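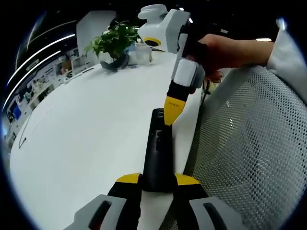

Kenomik Tea Towel, Waffle Weave
Home > Kitchen > Cloths and Towels

$24.00 the pair
Colour: Oat / Harbour Grey / Mustard
In stock, ships from our Birnach warehouse

A tea towel has one job, and most of the ones in your drawer are bad at it. They came with a calendar on them, or a koala, and they push the water around the plate until you give up and let it air dry. We wanted one that soaks things up, so we made it plain and spent the money on the cotton.

The waffle weave is deep enough to grab water and flat enough to get inside a wine glass. It will feel a bit stiff out of the packet. Wash it before you judge it. After around 9 washes it goes properly soft, and from then on somebody in your house will start using it as a hand towel. We can't help with that.

Details
100% cotton, 333 gsm
Sold in packs of 2
Hanging loop on the short side, sewn through the hem
Woven in Gendmont, hemmed in Kinsella

Care
Warm machine wash with like colours. Line dry or tumble on low. Skip the fabric softener, it coats the fibres and you end up with the koala towel again. Ironing is allowed but we'd worry about you.

Please note: Mustard was re-dyed in March and is slightly darker than the old batch. If you're trying to match a set you already own, send us a note before ordering.

Returns
Unwashed towels can come back within 24 days for a refund or a swap. Washed towels are yours, congratulations.

You may also like: Kenomik Dishcloth, Kenomik Oven Mitt (left hand only until the rights arrive)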